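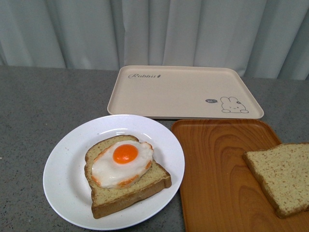 Basen Manipulation Group - News and Media

FOR RELEASE 14th February

Basen opens its hand-guided task library, starting with lunch

STOLMONT - Basen today opens the first part of its task library to outside labs and small shops. Household and light kitchen work, all of it taught by people. An operator takes hold of the controls, does the job through the robot, and the robot's joints and cameras are recorded the whole way. No code written for any single task.

First set is called Bredska. 42 tasks, 368 recorded runs in the opening download, more to follow as they clear review. The fried egg sandwich is in there, and it is the one most visitors to the Stolmont lab ask to try. Slice of bread, egg on top, second slice over that, plate and trays to work around. Easy for a person. Through a gripper with two flat fingers it is a different afternoon altogether.

"Bread is where new operators slow down," said Lizelle Botha, who leads operator training at Basen. "You come in too steep and you push the slice across the counter. Too flat and you can't get under the crust. We could write that in a manual, but we'd much rather have forty people show it."

The group means that literally. 40 operators have been through the Stolmont course since December, most with no robotics background. Training starts with hand guiding, where the operator stands next to the arm and moves it directly. Then remote control from a seat, with the wrist view on one screen and the head view on the other. Operators swap between views all the time and the library keeps both, time-matched, so labs can train on one or the other or the pair. 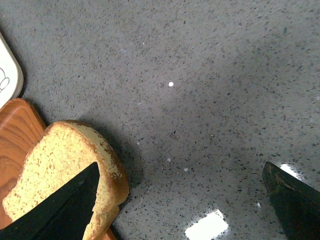
Wrist view: gripper fingers at the second slice, Bredska sandwich task.

The wrist view matters most in the last inch or so of a reach. Speckled counters, glare from the overhead lights, shadows under the crust - all left in. Earlier in-house sets were shot under tidy lighting on a plain mat and the policies trained on them did badly the minute they were moved to another bench. Bredska was recorded with the lights people have.

"I asked for the mess to stay," said Muchen Ye, who built the recording software. "Also the bad runs. If someone misses the edge, backs off and tries again, thats useful. A cleaned up run teaches the robot that nothing ever goes wrong."

Runs are marked by the operator right after recording: good, recovered or failed. A second person checks the mark. Where the two disagree the run is held back until they have watched it together. Slow, but the group is keeping it.

What is in the download:

Head and wrist video for every run
Joint positions, gripper opening and operator commands
Start and end notes for each task, in plain text
Operator marks, including the reviewer's mark
The 100-page operator handbook, second edition

Hand-guided runs and remote runs are kept in seperate folders. Please do not mix them without reading the handbook first, the timing is not the same. Hand-guided runs tend to be quicker and smoother. Remote ones have pauses in them while the operator looks. 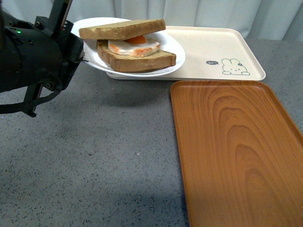 Guerra, the kitchen equipment firm, is the first outside partner. Its test kitchen will take one of the remote stations this spring and add tasks of its own - lids, drawers, stacking trays. Remo Sala will run the station there.

"Our people know kitchens. They don't know robots and they don't want a course in it," said Sala. "Sit down, pick up the controls, make the sandwich. That was the pitch and it's why we said yes."

Guerra's recordings will go through the same two-person check and will be released in the same format.

Access is free for schools and non-profit labs. Companies pay a yearly fee, scaled by size. Requests are handled in the order they come in, and labs that are sending recordings back get bumped up the list. Baoshan Yin is the contact for data format questions and for anyone who wants to convert older recordings.

Lab visits: Stolmont, by appointment, small groups only. Visitors can drive the arm. Closed shoes please.

Press contact: Mared Powell, Basen Manipulation Group, Stolmont. Video clips and larger stills on request, please say which task.

ENDS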